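Report on a Visit to the Duduna Tableware Works

Prepared by Seraina Wyss for the Fanda Housewares Study Group
Oct 11, 2021

Members of the study group visited the Duduna tableware works at the invitation of its production manager, Primo Russo. The purpose of the visit was to review how everyday plates are formed, decorated and checked before they are released to stores, and to discuss the needs of households that wash dishes by hand.

The tour began in the forming hall, where Mr. Russo showed the pressing of dinner plates from prepared clay. Each plate is trimmed at the rim, sponged and placed on a drying cart. A full cart carries 244 plates. Members were able to handle unfired pieces and to compare them with finished ware, which is noticeably smaller after firing.

In the decorating room, Shanthi Gazi presented the Sikder pattern group. The designs are applied to glazed ware and fired a second time. Ms. Gazi explained that customers have asked for quieter colors in recent years, and that small plant motifs have replaced the full floral borders of the older line. The group noted slight differences in color between batches and was told that stores are advised to sell sets from a single batch.

After lunch the group moved to the household use area. Sandro Negri outlined the questions considered there, including how plates stand in common drying racks, whether rims touch when neighboring slots are filled, and how easily a plate can be lifted out. Racks with widely spaced slots allow a deeper plate to lean too far, and Mr. Negri recommended that slot spacing be stated on retail packaging. 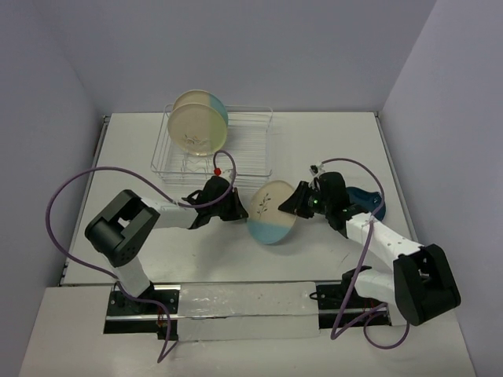 Household use area: two round plates upright in a wire dish rack, the front one with a small painted sprig.

Discussion continued on chipping at the rim. The works keeps returned plates for 2 years and sorts them by type of damage. Members asked whether a summary could be shared with the group, and Mr. Russo agreed to raise the request with management.

The group thanks Duduna for its hospitality. Requests for the sample list should be sent to Nimal Ranasinghe at the study group office.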